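Bundeton Household Waste Program
Progress report to the Omerović Fund, second period
Prepared by Edin Gashi, 6th November

The curbside food scrap collection is running on all four routes. At the end of the last period 2,029 households had signed up. The figure is now 2,389, against a target of 3,000 by the end of February. The Zalldale route accounts for most of the rise, having held out against us all spring on the grounds that the bins were ugly. The bins are still ugly.

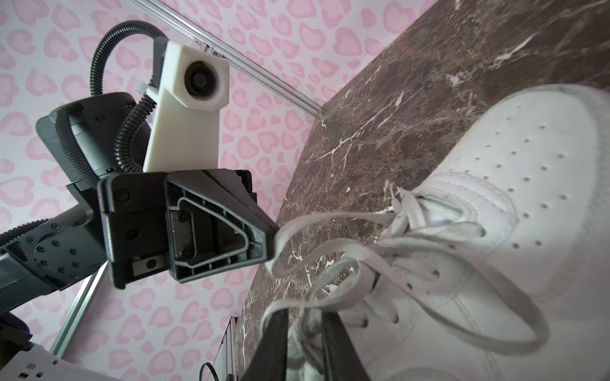
Contamination remains the weak spot. Plastic bags turn up in the scraps every week, many of them labeled compostable, a word that seems to mean whatever the manufacturer had in mind that morning. Mamard, our hauler, rejected two loads in the period and billed us for both. Charito Samonte has rewritten the household leaflet, which now says "no bags" in three places and in larger type.

We replaced 94 bins with broken latches under warranty. Raccoons were blamed for most of them, though the supplier wanted this in writing and the raccoons were unavailable.
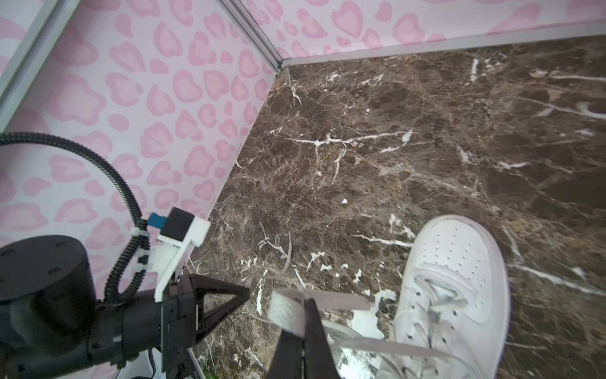
Spending is within budget except for fuel. The transfer station changed its hours in the summer, so trucks on the east routes wait at the gate until it opens. We have asked the county for an earlier start and have been thanked for our interest.

Next period: finish sign-ups on the hill streets, settle the rejected load charges with Mamard, and start the apartment building trial - if the landlords can agree on where a bin goes. We ask that the second payment be released on the original schedule.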